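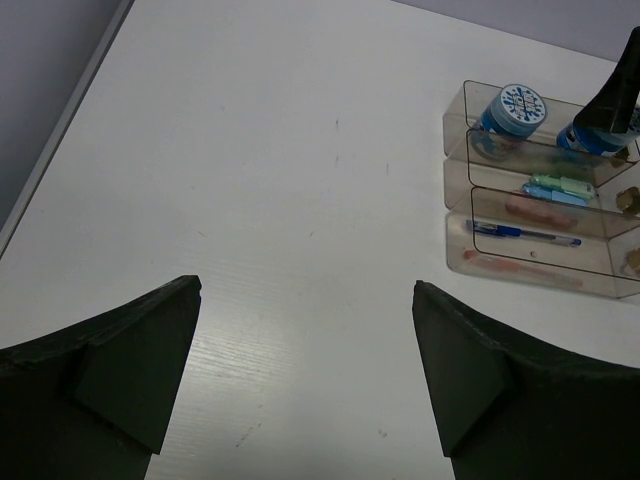
Figure 1. The white worktop and the clear plastic organiser.

A Tidy Shared Desk: Storage and Cleaning in Room 372
Wenceslao Galindo, Group 2
Udberg College, Design for Everyday Spaces

1. Background

The desk in Room 372 is used by anyone on the course who needs a flat surface for an hour. Pens get left on it, paper gets cut on it, and by the end of term it is hard to find a clear patch big enough for a sheet of A3. Our group was asked to pick a small problem in the building and deal with it using things that could be bought cheaply or were already in the cupboard. We chose the desk.

The brief had two parts. The first was to give the small items a fixed place. The second was to find a way of cleaning the desk and the storage that people would use without being asked.

2. The worktop

The top is white with a faint wood grain. It is a good colour for working on, as pencil lines and small parts show up well against it, but it also shows every mark. There are grey scuffs and specks on it. A damp cloth with washing-up liquid took off most of the pencil. It did little for the older scuffs, and we decided not to use anything abrasive on them in case we dulled the surface.

We also looked at covering the desk with a cutting mat. The mat in the Macapagal studio next door is the right size, but it curls at one corner and things roll off it, so we left the top bare.

3. Cleaning materials

A cloth is fine for the worktop but poor for trays. Dust and eraser crumbs collect in the corners where a finger will not reach. We tried three methods over a fortnight in March: a dry paintbrush, a cloth wrapped round a ruler, and a soft cleaning gel of the kind sold for keyboards. The gel is pressed into the corner and lifted out again with the crumbs stuck to it.

The brush was quick but moved the dust from one tray to the next. The ruler worked on straight sides only. The gel was slower and needed a bit of practice. If it is pushed in too hard it stays behind in narrow gaps, and it should not be left sitting on paper.

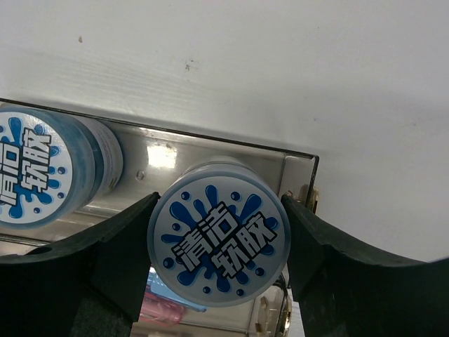 Ariel Talavera read the draft and did not agree that the gel should be the first choice. The brush costs less, lasts for years and can be washed, whereas the gel has to be thrown away once it turns grey, and a project about a shared room ought to say what happens after the first jar runs out. This is a fair objection. We have changed our recommendation so that the brush is used for the weekly clean and the gel is kept for corners and for the keyboard.

4. Storage

We first tried a single deep box from the Trevden shop. Everything went into it and nothing could be found again. A stepped organiser was better because the contents can be seen from a chair. Clear plastic helps here too, although it does show dust sooner than a solid colour would. 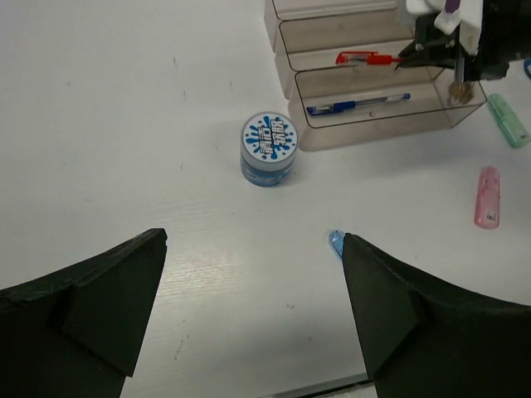
Figure 3. Jar beside the three-tray organiser, with a red pen in the middle tray.

Our plan for the trays is pens in the middle, clips and erasers at the bottom, and spare leads at the top. We did not add labels. The jar is too tall to be convenient in a tray with pens, so it can stand on the desk or go in the cupboard.

5. Further work

The Plollevel group have asked for the same layout on their desk, which is narrower. The organiser may need to be turned sideways there, and we have not tested that yet. The scuffs on the worktop also remain to be dealt with.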